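Harkar (motion coordination software)

Harkar is an open-source software layer for coordinating two robot arms that work in a shared space. It sits between a task planner, which decides what should be moved and in what order, and the joint controllers, which carry out the resulting motion. It is written mainly in C++ with Python bindings and is developed at Porkthorpe by the group that also maintains the Amadi simulator.

The software is used for tabletop manipulation, where two arms mounted on one surface have to reach into the same small region without touching each other. It does not include perception or grasp selection. Both are expected from outside, in the form of object poses and candidate grasps.

History

Harkar began as a set of scripts for replaying recorded trajectories on two arms at once. The scripts ran each arm on its own clock, and small timing errors were enough to bring the grippers into contact near the center of the table. A first rewrite put both arms on a shared time axis. The second, released in February as version 4, replaced the fixed schedule with the reservation scheme described below and broke compatibility with earlier configuration files. The change log for the current maintenance release is dated 7/24/24.

Architecture

The program is divided into a scene model, a path planner, a scheduler and an executor. Each runs as a separate process and communicates over shared memory. A message broker was used in older versions but was dropped after delays under load proved hard to bound.

The scene model holds the geometry of the arms, the work surface and every known object. Objects are stored as convex shapes with a pose, a padding distance and an attachment state. When a gripper closes on an object, the object is attached to that gripper in the model and moves with it in all later collision checks. Attachment is triggered by finger position and motor current together. Using finger position alone led to false attachments with thin parts.

The path planner treats each arm separately. For every requested motion it produces a geometric path that avoids the table, the fixed structure and all unattached objects, but ignores the other arm. Paths are searched in joint space with a bidirectional sampling method and then shortened. Leaving out the second arm at this stage keeps the search at 7 dimensions for a seven-joint arm instead of doubling it.
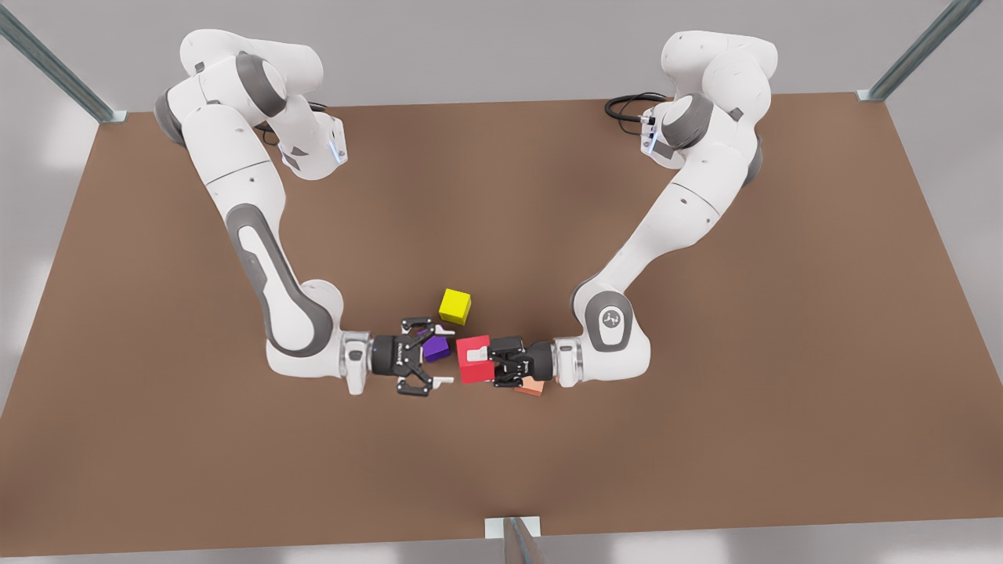 The scheduler then combines the two paths. It divides the shared region into cells and works out which cells each arm sweeps at each point along its path. A cell may be reserved by one arm at a time. Where both paths need the same cell, one arm is given priority and the other is slowed or held just outside. Priority normally goes to the arm that is carrying an object, with ties settled by the order given in the task plan.

Cell reservation is conservative when the grippers must come close together, as in a handover or when picking from a tight cluster. For these cases the scheduler has a close mode, in which the cells near the fingertips are replaced by direct distance checks between link meshes. Close mode is slower to compute and is limited to short path segments. It must be requested by the task plan, and the scheduler will not enter it by itself.

The executor samples the combined schedule and sends position targets to both controllers. If either arm falls behind by more than a set tolerance, progress along the shared time axis is slowed for both. Path geometry is never changed during execution. When the tolerance is exceeded for longer than the timeout (30 control cycles by default), both arms stop and the remaining plan is discarded.

Simulation

Most development is done against Amadi, which exposes the same controller interface as the hardware drivers. Colored cubes are the usual test objects. Their poses are easy to randomize, and a mixed-up identity shows at once in a replay. Regression tests run without rendering and record the minimum distance between the arms, the time spent waiting and the number of aborted plans.

Contact between a gripper and a small rigid object remains a weak point. Amadi resolves contact with soft constraints, so a held object may sink slightly into the finger pads or rotate under a steady grip force. The Harkar test suite therefore checks object position after release but not orientation during the grasp.

Limitations

Deadlock is possible when each arm holds a cell the other needs. The scheduler detects the condition and asks the path planner for a new path for the arm with lower priority, up to 5 times. If no usable path is found, the task fails and is returned to the caller. Deadlocks account for almost all failures in the cluttered benchmark set.

The scene model assumes that unattached objects stay where they are. An object pushed by a gripper keeps its old pose until perception reports a new one, and paths planned in the meantime may be invalid. Deformable objects are not supported. Neither are more than two arms – the reservation table has room for further entries, but the priority rules are defined only for a pair.

Related software

Gronddale is a separate task planner often used with Harkar. It accepts goals as a list of object placements and returns an ordered plan with an arm assigned to each step. The two programs share a plan format but have different release schedules, and the Gronddale documentation lists which versions have been tested together.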